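Reading the Words Above the Stage: An Afternoon with Thu Lý

If you've been to anything by Flemunia Opera in the last few years, you've read Thu Lý's work, probably without giving it much thought. She writes the surtitles, those lines of English that glow over the stage while somebody in a heavy coat sings in Czech. I went to see her in Doramham a couple of weeks before the opening of Elen, and I came with way too many questions (sorry, Thu).

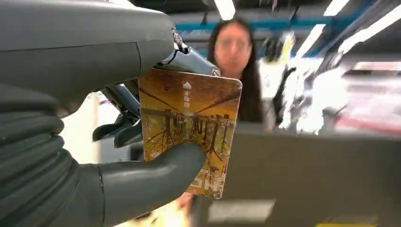
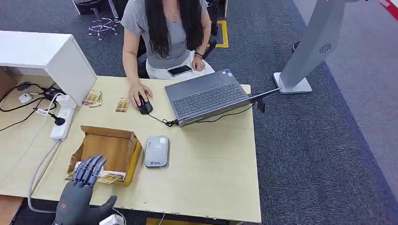

Thu Lý at the laptop, second picture.

I started with the one I'd been dying to ask, which was whether she speaks Czech. She laughed for quite a while.

"I speak restaurant Czech," she said. "I can order, I can apologize, and I can tell you that a door is locked, because there's a locked door in every opera. Zdeňka does the real translation."

Zdeňka is Zdeňka Havlíček, who sends over a plain word-for-word English version of the whole libretto with notes in the margins. Some of the notes are longer than the scenes! Thu takes that and boils it down to what a person can read while also watching a stage, listening to an orchestra and looking for a cough drop.

"For Elen the first draft came out at 391 titles," she told me. "It's a two-hour piece. Josefien read it and said it felt like being handed leaflets all night. She was right, so I started throwing things out."

Josefien Stevens is directing, and it sounds like the two of them have been having the same friendly argument since September. Josefien wants fewer words. Thu wants fewer words too, until it comes to her favorite ones, and then she digs in.

I asked for a case and she had one ready. In the second act Elen's father, sung by Bart Visser, comes home and says a long thing about the river, the mill, the dead brother and the price of flour. The audience needs the brother. Do they need the flour?

"I love the flour," Thu said. "He's heartbroken and he's still complaining about prices, and that's my grandfather right there. Josefien wanted 'Your uncle is gone.' I wanted the flour. We ended up with two titles, and the flour is in the second one, and Bart has promised to leave me a little gap before he moves on."

The gap matters a lot, as I learned. A title has to appear when the singer starts the thought, and it has to go away before it gets stale. Put it up early and you spoil the news. Thu still winces over a comedy from her first season, when she cued a punch line a full bar ahead of the tenor, and the whole house laughed at him while his mouth was closed. He was very nice about it afterward. She bought him dinner anyway.

So who presses the button? I'd always assumed a computer followed along by itself, and I got a look for that.

"A person who can read a score," she said. "On this one it's Maarten Koster, and he's wonderful, he breathes with the singers. I used to do it myself but I get caught up in the story. I sat there once in a death scene with tears running down my face and the title from the picnic still showing."

Maarten has a copy of the score with every cue marked in pencil. Always pencil, since the conductor changes his mind. If a singer skips a verse (it happens more than you'd think, she wouldn't name names) he has to jump ahead and hope he lands in the right place. There's also a blank title he can go to whenever he's lost. Thu calls it the bathroom, because you can always go and hide in there for a minute.

We got onto repeats, which I find the strangest part of opera in translation. A character sings "I will never leave you" nine times. Does she write it nine times?

"Once! Maybe once more at the end if the music turns dark," she said. "People remember. They've only just read it. If I keep flashing it they think something new has happened and look up, and then they're annoyed with me."

And rhyme? Nope. She tried it in a children's show and the parents liked it, but the kids were busy guessing the next rhyme and stopped watching the fox. She doesn't go in for thee and thou, either. Her rule is that it should sound like something a person could say across a kitchen, unless that person is a king, and even then she goes easy.

Then there are the things that aren't in her hands at all. The hall seats 2269, and the people at the very back and the people in the front few rows want opposite things from the screen. Up front, you have to tip your head back to read it. From the top balcony it's easy to read but it sits right in front of everyone's heads. Thu goes to a rehearsal in each section and takes notes, and she says the balcony people get the best deal and don't know it.

Two lines is the most she'll put up, and she'd sooner have one. White letters, plain typeface, no italics except for an offstage voice. She used to put sung letters in italics too, until an older gentleman stopped her in the lobby and explained, very politely, that slanted writing gave him a headache. That was the end of the italic letters.

I wanted to know if it bothers her that the best reviews never mention her. She thought about it longer than I expected.

"My mother came to the last one," she said. "She doesn't like opera. She came for me. And on the way out she was furious with the count, she was going on and on about what he'd done to that poor girl, and we were all the way to the bus stop before she remembered she was supposed to say something about my titles. She said they were very clear." Thu grinned. "Very clear! I was so happy."

She was down to four titles she still couldn't settle when I left, all of them in the last scene, all of them Elen's. Zdeňka says the final word means something between "enough" and "peace," and Josefien likes "enough," and Thu changes it every time she opens the file.

Elen opens on 15th April. I've got a seat up in the balcony, on Thu's advice, and I'm going mostly to find out which word won.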